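Ollevano Open Day: A Lot of Colander for One Morning

Posted 10/11/24 in Visits

I went to the Ollevano open day expecting to be sold something, and I was right. The invitation promised "a morning with the everyday kitchen," and the everyday kitchen came with an order form folded inside the program. Entry was $6, refunded if you spent $65. I didn't get my $6 back.

For anyone who hasn't been out there, Ollevano took over the old Bollon building in May and now uses the ground floor as a showroom for tableware and small kitchen things. Parking is behind the building and there isn't enough of it. The sign says the lot holds 200 cars. I would like to meet the person who measured it, and I'd like to know what they were driving.

The tour started at 9 with a talk by Miroslava Tóth, who looks after the kitchen range. She was good. She answered what she was asked and didn't pretend every mug is a life event. The slides behind her did that for her. One had the word "calm" on it and nothing else, and it stayed up through a long stretch on dishwasher temperatures.

Her main argument was that most people buy kitchen things in matching sets and then use only a few pieces, so a shop ought to show things mixed up, the way they end up at home. I half agree. My own cupboards would back her up. But a shop that tells you not to buy the set and then sells you each piece separately has not gone into charity work.

After the talk we were let loose on the tables. The one I spent the most time at had a white top and was laid out with the soft colors they like so much, plus some food to give it life.

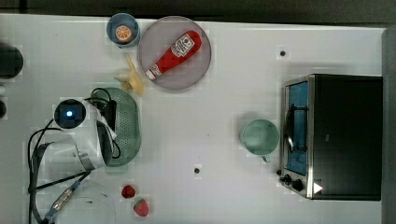

The mixed table: mint mug, gray plate, green colander, and ketchup lying across the plate.

I have questions about this as a lesson in how people live. An orange slice in a small blue cup is a nice bit of color, but I've never put one there, and I've never laid the ketchup down on a dinner plate either. The strawberry and its neighbor were out on the bare table with a glass bowl right beside them. If the point was that real kitchens are untidy, fine, though real untidiness in my house involves mail.

The mug was the best thing there. It's a plain mint green and the handle looks big enough for an adult hand. The gray plate is handsome too, with a slightly see-through look I liked more than I wanted to. I asked whether it scratches. "Everything scratches," said Tóth, and I wrote that down because it was the straightest answer I got all morning.

The black toaster oven was too big for that table. Put that on a normal counter and you can forget about chopping anything.

Then there was the colander. The people ahead of me on the tour were very taken with it, and a man from Agyeman, the cookware shop across the river, said he would stock it tomorrow. I wanted to see the holes, which is where cheap colanders let you down. 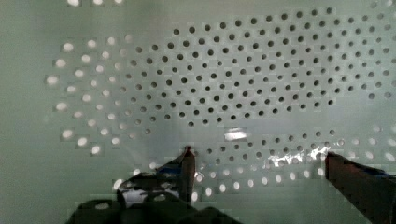
The colander's holes up close, in staggered rows with a plain margin at the left.

They're small, round and set close together, and I'll give them credit for that. Rice should have a hard time getting out. My doubt is the plain margin. With no holes there, I'd expect a little water to sit around the outside unless you tip it, and I've owned enough colanders to be tired of tipping them. I asked to try it with a pot of pasta and was told the sink was upstairs and the upstairs wasn't on the tour.

I had the same trouble at the Hondovard fair last year, where you could hold anything and use nothing. Kitchen things need water and heat before you know if they're any good. Ollevano has the building for it.

Coffee was included and was weak. The toilets are down the hall past the order desk, so you pass the order desk twice.

Would I go again? If they open the upstairs and let people drain something, yes. I'd also pay for the mug on its own, but the form had it listed as "price on request," and by then I'd stopped requesting.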